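Ollmont Revue

The Ollmont Revue is a small touring theater company that plays comic shows with live music, mostly in school gyms, barns and the odd real theater. I've been keeping this entry going since my second season of following them, so forgive me if I get carried away in places!

Origins

Uwe Seidel and Heidrun Gruber started the company after a puppet festival where both of them were booked into the same slot (the organizers had mixed up two lists). They ended up sharing the stage for 90 minutes, with his marionettes and her accordion, and the audience stayed put. By the following March they had a name, a van and a first script called Felis, about a cat who inherits an opera house.

Felis is still the one most people know. It has no spoken lines for the first act, which sounds like hard work and really isn't – Gruber plays the whole way through, and the cat is worked by two people under a gray cloak. I've seen it four times and I still lose track of whose hand is whose.

Later shows

Fankhauser came next, a three-hander about a stage manager who won't let a bad play end. It's talkier and a lot meaner, and I know people who walked out of it. After that they made Fillent, a sung piece in nine scenes set in a costume workshop on the night before an opening. The music is lovely, the plot a bit of a tangle, and the second half has been rewritten more than once.
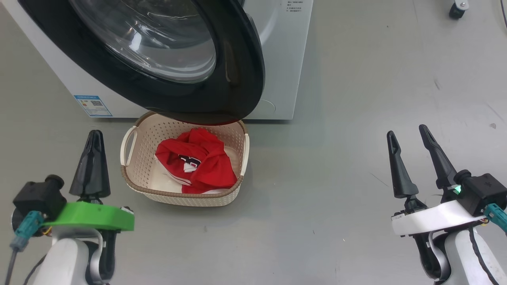

The rewrites are worth knowing about if you collect programs, as I do. The early version of Fillent closes with the head cutter alone at her table, singing to a coat. The newer one brings back the whole cast for a waltz, and Gruber moved the coat song up to scene six. I miss the old ending, though the waltz does send you home humming.

Venues and audiences

The company likes rooms with about 260 seats and has mostly stuck to that size. The big exception was an outdoor Felis in October 2019, when 2888 tickets went and the cat had to be rebuilt at twice the height so the back rows could see it. Seidel said afterward that he'd never do it again, and so far he hasn't.

Shows run without an intermission, apart from Fankhauser, which has a very short one. Kids are welcome at Felis and Fillent. For Fankhauser I'd leave the little ones with a sitter – there's a lot of shouting, and the last ten minutes are played almost in the dark.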